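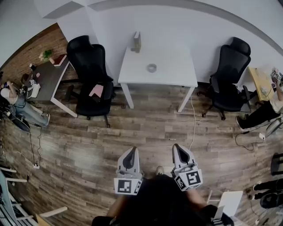 ## 4.2 Small tables in shared rooms

The inventory covers 16 shared rooms and 3,955 loose items, of which 804 lay on tables with no assigned user. We call these tables open surfaces, following the scheme of Sarantis (Section 2). Desks with an assigned user were coded separately, as were shelves, window ledges and floors. Chairs were coded as seating unless an item lay on the seat, in which case the seat was entered a second time as a surface.

The Nitatitz room (Figure 4) is typical of the group. A white table is placed near a pale wall, with a black mesh-backed office chair to each side and further desks to the left and right. The table carries few items: a gray ring-shaped object, coded as tape, near the middle, and a narrow upright item toward the wall. The dark gray desk to the left is more crowded. A small green potted plant stands there with a reddish item next to it, and something white lies nearer the person seated at that side.

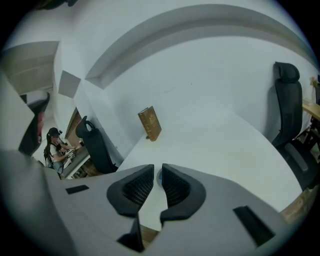
Position on the surface was coded in three bands: front, middle and back. Upright items fall mostly in the back band, where a wall can serve as a support. A book leaning on the wall was coded as upright-supported, and a box standing on its own base as upright-free. The two codes were merged for the analysis in Section 5, as coders disagreed on them more often than on any other pair. Flat items show no such preference for the back band.

Seats used as surfaces were recorded in nearly all rooms. In the Nitatitz room, a pink item lies on the seat of the left chair. We had expected such items to be bags and outer clothing. The inventory shows a wider mix, with paper and textiles both common, and material was left open where the two could not be told apart. 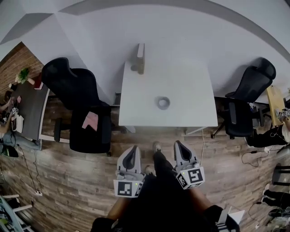
Cables needed a rule of their own. A cable was assigned to the surface it touched at its highest point, and any length on the floor was not entered again. Under this rule 437 cables were assigned to furniture and the rest to the floor. Power strips and adapters were coded as floor items wherever they rested on the floor, regardless of what they supplied.

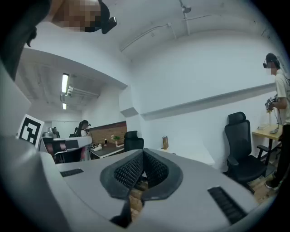 Items held or worn by people were excluded, and so was anything mounted on a wall or ceiling. Occupied rooms were coded in the same way as empty ones. The rooms at Primov and Farías were coded again in September under the same rules, and the results are given in Table 3.

**Figure 4.** Four views of the Nitatitz room, with the white table and its surroundings.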